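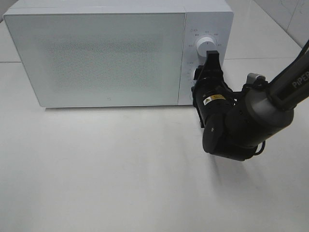 The new-to-me microwave, white on white, two knobs and no digital clock.

I finally have a microwave again, and I am so happy with it! After three months of warming soup in a saucepan I picked this one up in April from Panya Srisuk, who was moving out of Stistudville and wanted her counter cleared by noon. She asked 40 dollars and threw in a Pleso glass lid (which I now use for everything).

What I love is how plain it is. You set the power with the top knob, turn the one under it for the time, and you're eating. My old Imhof had a whole keypad and I only ever pressed the button for 30 more seconds. And no handle on the door, so it wipes down in one go! 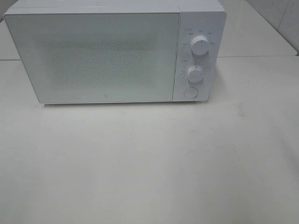 What power do you use for leftover rice?
Medium, with a spoonful of water and the lid on. I use 500 watts for three minutes and stir halfway through.

Cleaning day is easy too. A bowl of water with a few slices of lemon, run until it steams, then leave the door shut for a bit and wipe. Gilles Vidal told me to do the ceiling of the oven first so the drips land on the part you haven't wiped yet, and wow, that saves a second round. I dry it with one of my Clikico cloths, the blue ones I bought way too many of.
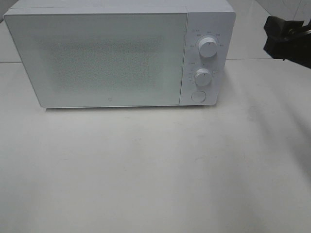
Can you melt butter in a microwave without it popping?
Cut it into small cubes, cover the bowl and use the lowest power, checking every few seconds.

Next I'm trying mug cake, the chocolate one with the peanut butter middle.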